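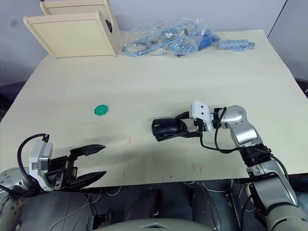 浅色的桌面，星期三。

三月，晚上十一点四十
文：住在格拉拉姆赛德的人

搬来 Graramside 第二年，我终于承认自己是个不会睡觉的人。以前还可以怪楼上，怪时差，怪隔壁那台洗衣机。现在楼上搬走了，时差早倒完了，洗衣机也坏了，我照样凌晨三点睁着眼，把小学同学的名字按座位顺序背一遍。背到第四排总有一个想不起来，于是更睡不着。

上周 Tomos Watkins 听我抱怨，当场给我推荐了一只枕头。他说这话时眼神很虔诚，像在介绍一门宗教。枕头叫 Drundumik，荞麦壳加一层不知道什么绵，中间凹下去一块，据说是给后脑勺住的。标价599。我这辈子的枕头加在一起也没到过这个数。我说我考虑考虑，回家路上就下了单，在公交车上，用的是本来要交水费的那张卡。

枕头星期一到的。说明书上写，前几晚可能会有“适应性不适”。我很佩服这个词，以后我请人吃饭做砸了也要这么说。第一晚我侧躺，荞麦壳在耳朵底下沙沙响，像有人在很远的地方炒瓜子。炒到两点，我饿了，起来吃了半包苏打饼干，碎屑掉在床上，这下耳朵底下和背底下都有声音了。

第二晚我按图示平躺，双手放在身体两侧，姿势很安详，安详得我自己都有点害怕，赶紧翻过来。

今天 Jailson Arruda 又给我出主意，让我睡前什么屏幕都不看，改看纸书。他的原话是“越闷越好”。我书架上最闷的一本，是前年在 Tenthorpe 的旧书摊上买的，讲运河水闸的历史，400页，没有一个人物活过三段。我九点半洗了澡，十点准时上床，翻开第一章，打算读两页就昏过去。

结果很好看。

有一位闸工跟上游的磨坊主为了水位吵了十一年，两个人天天见面，天天不说话，有事就写信，信还要托同一个送奶的孩子来回跑。后来磨坊主病了，闸工给他多放了一个下午的水，信里一个字没提，只抱怨送奶的孩子迟到。我读到这里坐了起来，又把台灯调亮了一档。现在已经读到80页，磨坊换了主人，新主人更坏，我很替闸工着急。

白天也不是没努力过。中午我去走路，从桥头走到 Gape 那边的菜园子再走回来，风大得像有人在推我，推完又从正面拦住。Alun Edwards 在地里弄他的韭葱，问我脸色怎么这样，我说失眠。他说他这辈子没失过眠，头一沾枕头就着，他太太嫌他，有一回话讲到一半发现他已经睡了，还讲的是要不要卖房子。我问他枕头什么牌子。他想了半天，说是他母亲留下的，里面是什么他也没拆开看过，有时候会掉出一根毛来。

我站在那里算了一下599能买多少根毛，没有算出来。

他塞给我三棵韭葱，说煮汤喝了好睡。晚饭我真煮了，放了一个土豆，盐放多了，喝了两大杯水压下去。所以刚才十一点起来了一趟，十一点二十又起来了一趟。韭葱有没有用我不好说，水是有用的。

下午还收到妈妈的语音，五十九秒，前四十秒在说表妹的婚事，后面才问我睡得好不好。我回她很好。她马上又来一条：你小时候也这样，躺在床上装睡，眼皮抖得像蛾子，我每次都看得出来，懒得拆穿。我把这条听了两遍。原来我从那时候起就在这件事上用功，用了三十年，还没入门。

Trefor Gethin 劝我写日记，说脑子里的事倒在纸上就不占地方了。我看也未必。动笔之前我脑子里只有水费，现在又多了磨坊主、韭葱和那只蛾子。

备忘几件：水费明天一定要交。饼干碎屑要抖到窗外去，别抖到地毯上，上次就抖在地毯上。枕头三十天内可以退，包装袋我已经剪坏了，看看能不能拿胶带粘一粘。旧枕头先不扔，在衣柜最上面，有点塌，套子是蓝的。

零点零五分。闸工刚收到一封新主人写来的信，我看完这一封就关灯。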